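Home Browse Topics Food and Drink Recent Changes Log In

Brestent (confectioner)

Brestent is a confectionery maker and retailer based in the hill town of Rosstead. It is best known for the Futano, a slab toffee with a layer of salted almond paste, and for its small shops, in which part of the candy is cooked behind the counter during opening hours. The business is privately owned and sells only through its own shops and by mail order.

History

Brestent began as a market stall selling boiled sweets and nut brittle. The first permanent shop opened in June on the lower end of Rosstead's main street, in a former saddlery that still has its original tiled floor. The stall was kept going for two more summers and then given up.

The second shop was opened in Byun, a lakeside resort on the same rail line. Sales there were heavily seasonal, and for several winters the Byun shop closed from the end of the holidays until spring. It moved to year-round opening after the mail-order business was transferred to its back rooms, which gave the staff work in the quiet months. 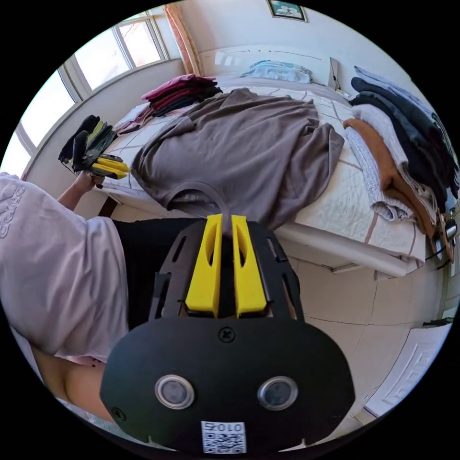

Light pink T-shirt with white embroidery on the sleeve.

A plan to franchise the shops was announced and later dropped. Two franchise shops had already opened by then. One was bought back by the company and the other closed when its lease ran out. All current shops are run directly by Brestent.

The present kitchen, on the edge of Rosstead, replaced a smaller one above the first shop. It supplies all items that are not cooked on the premises, including the chocolate lines and the almond paste.

Products

The Futano accounts for most of the company's sales. The toffee is cooked in open copper pans, poured onto a cold slab in two layers, and spread with the almond paste between them before it sets. Each slab is scored by hand and broken into 50 pieces. It is sold loose by weight or in a flat paper carton. A dark version, made with molasses, was added later and is usually found only in the colder months.

Other regular lines are:

Nut brittle, in peanut and hazelnut
Crumbly fudge, made with butter and evaporated milk
Honey drops, a boiled sweet carried over from the market stall
Chocolate-dipped orange peel

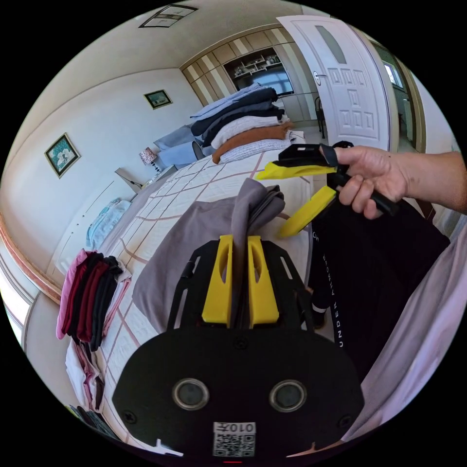 A folded gray garment on a white quilt with a brownish-red grid.

The fudge was at one time sold in 72 flavors, most of them available for only a week or two. The range was cut back sharply after complaints that popular flavors were hard to find. Vanilla, coffee, ginger and rum raisin are now kept in stock all year, with one guest flavor changed monthly.

Shops

Brestent shops follow a common layout. The cooking area is placed near the front window, the slab runs along one side, and the boxed goods are shelved at the back. Customers are offered a sample from the current batch. Cooking times are posted on the door, although they are not always kept to on busy days.

The Rosstead shop is the smallest. It has no seating and is often crowded when tour buses stop in the town. The Byun shop is larger and has a counter for hot chocolate and ice cream. A third shop, in the upper part of Rosstead next to the cable car station, opened on November 19, 2024, and replaced a kiosk on the same site.
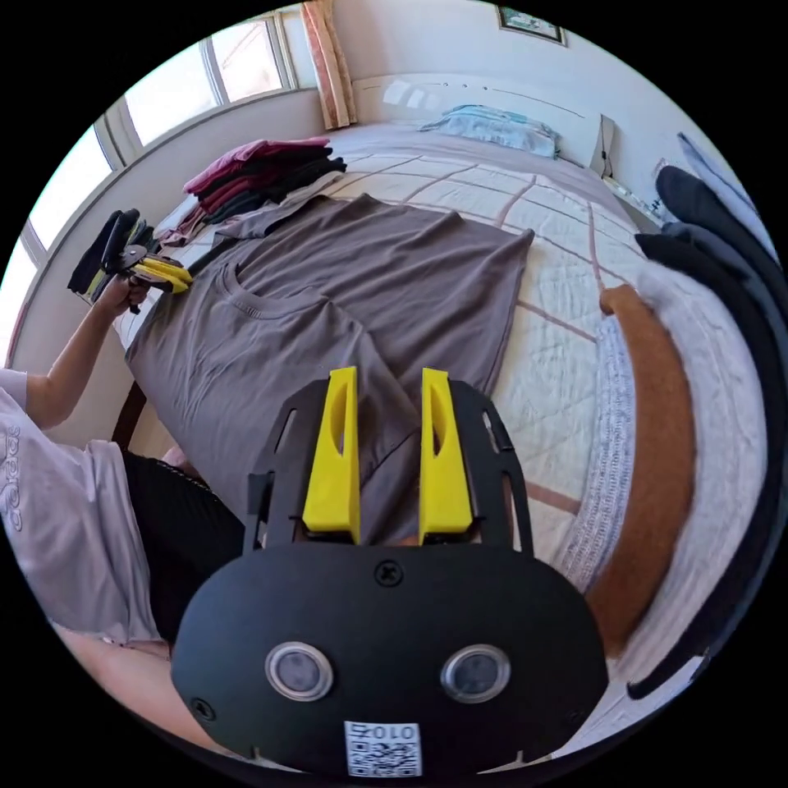 Opening hours at all three shops are longer in summer. The cable car shop keeps the same timetable as the cable car itself and closes during its yearly maintenance. Mail orders are sent out from Byun, and toffee is not shipped during hot spells.

Staff and training

The company employs 126 people in the summer season, many of them students. New cooks spend their first weeks on brittle, which is more forgiving of small errors in temperature, and move on to toffee later. Slab work is done only by staff who have passed an in-house test.

Reception

Local guidebooks generally list the Rosstead shop among the town's food stops. Reviews tend to praise the toffee and are more divided on the fudge, which some visitors find too sweet. The price of the boxed Futano, higher by weight than the loose toffee, has also drawn criticism.

Comments (3)

hillwalker361: The kiosk by the cable car used to sell bags of broken toffee cheap. Does the new shop still do that?

Anonymous: Yes, but only late in the day, and you have to ask at the counter.

toffeetin: The article should mention that the dark Futano has no almond paste some years. I had it both ways.

Related articles

Rosstead
Byun
Nut brittle
Slab toffee
Fudge
List of candy shops in resort towns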